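Family Recipes and Old Names: Frequent Questions

Can I send a recipe if I do not know who wrote it?
Yes. Many cards in our collection have no name. Please tell us from which side of the family it came, and in which town the family lived. "Mother's side, Wirkow" is already a good help for us.

My grandmother never wrote amounts. What should I do?
Write it as she said it. If she said "flour until it is enough", we keep these words. You can add your own measure below, for instance 200 grams, but please mark it as yours.
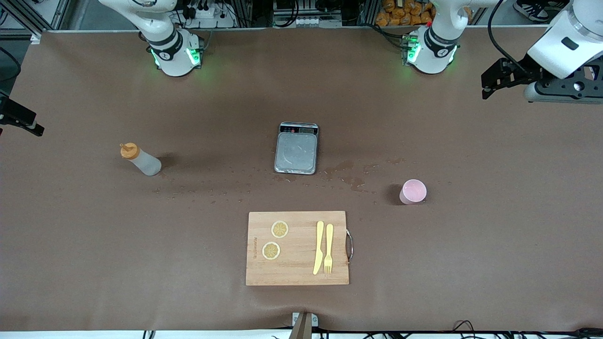 Teodora Nägeli
Editor of the recipe pages

Can you read old handwriting for me?
I can read the German script and a little of the Polish one. Send at most 4 pages in one letter. The answer takes up to 90 days, and in December it takes longer, when everybody is looking for the cookies.

Why is the same soup listed under Aruvau and also under Nestov?
Both families sent it and both are sure that it is theirs. The one from Nestov has caraway and the one from Aruvau has none. We decided to leave both.

Are you related to the Nägeli family in the baking book?
By marriage only. My husband's great-aunt copied the book by hand for her five nieces, and we have one of the copies. The page with the plum dumplings is missing. If your family has another copy, please write to me.

May I print the recipes for a family reunion?
Yes, for your relatives it is free. Please leave the name of the family which gave the recipe on the page.

I found a mistake in my grandfather's name. How can I correct it?
Write to me with the right spelling and the title of the recipe. If older papers have a different spelling, I will put both.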